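August 22, 2024

Tea corner and the felt table, second pass

Picked up where I left off with the back table. The felt is staying. I had wanted to swap it for something that wipes clean, but Sena Aryee pointed out that the noise in this room dropped a lot after we covered the top, and she's right, cups and jars used to clack every time anyone set one down. Blue shows lint badly. Tape roller over it at the end of the day, pressed lightly, one direction only or the nap goes patchy.

Cleared everything off first thing and brushed the felt from the back edge forward. Two old stains near the front, both tea by the color. Tried cold water and a drop of dish soap on a white rag, blotting. The smaller one is gone. The bigger one is lighter and I'm leaving it alone until it has dried overnight.

The divider is the other half of the job. The Huvside shelving people measured for a fixed screen last spring and the quote was silly, so we are keeping the folding one. I tried it straight along the back and it leaned. Curved around the back and both sides it stands by itself, and it also stops things from rolling off the far edge. Dusted the weave with a dry paintbrush, a vacuum pulls at the rattan. One hinge squeaks – candle wax on the pin, fine for now.

Then put things back. Drinks go along the rear, anything people handle goes nearer the front. The jar of dried herbs gets the round coaster under it so the glass isn't sitting straight on felt. The box of sachets stays upright with its label facing out, otherwise people open it from the wrong end. Notebook toward the left, flat, binding on the left, so it can be opened without moving the cups.
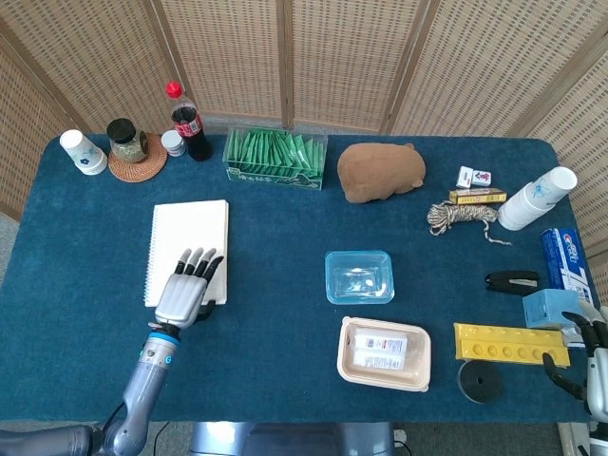
Does the felt need to be glued down?

Leave it loose. Glue would come through in spots and we'd never get the cloth off to wash it. Fold the extra under at the corners and hold it with four binder clips from below, where sleeves won't catch them.

Other things from today:

Jar lids. The black-lidded glass jar seals well enough for dried leaves. I checked the contents by smell and they are fine. The older Atinga tin in the cupboard had gone flat and dusty, so I threw out what was in it and kept the tin for rubber bands.

Paper cups. We have one sleeve of 50 left in the cupboard and a part stack out on the table. Standing the stack upright doesn't work, someone bumps it and they all go. Laid on its side it stays put on the felt, but the open end picks up dust. I'd like a holder with a side wall. Clusitz makes a clear tube one, 20 dollars, catalog number 1557. Will ask before ordering.

String. The white-and-black twisted string is in a tangle again. It takes longer to undo than it's worth to keep, so I'll cut it into usable lengths and wind each one on a card. Tried this with the cotton cord in August last year and the cards are still in order.

Small stuff. The little white container and the yellow box need one home between them, a shallow tray would do. The capybara can stay on the table. I washed it in a pillowcase on the gentle cycle a while back and the fuzz came through well, air dry only, no heat.

Soda. Sena would like cola kept off the felt altogether. I don't mind a bottle with the cap on, as long as pouring happens over by the sink. We agreed to leave it that way until the first spill.

Carpet. Gray hides most things but there was grit along the left side of the table, so I went over it twice with the small Tanex vacuum. The filter was packed solid. Rinsed it and left it on the windowsill. Don't run the vacuum until the filter is back in.

Still to do: look at the big stain in the morning, find a tray, cut 6 lengths of string to start with and see if that's enough, ask about the cup tube. The divider wants a felt pad under each foot too – there are some in the hardware drawer, second from the top, behind the picture hooks.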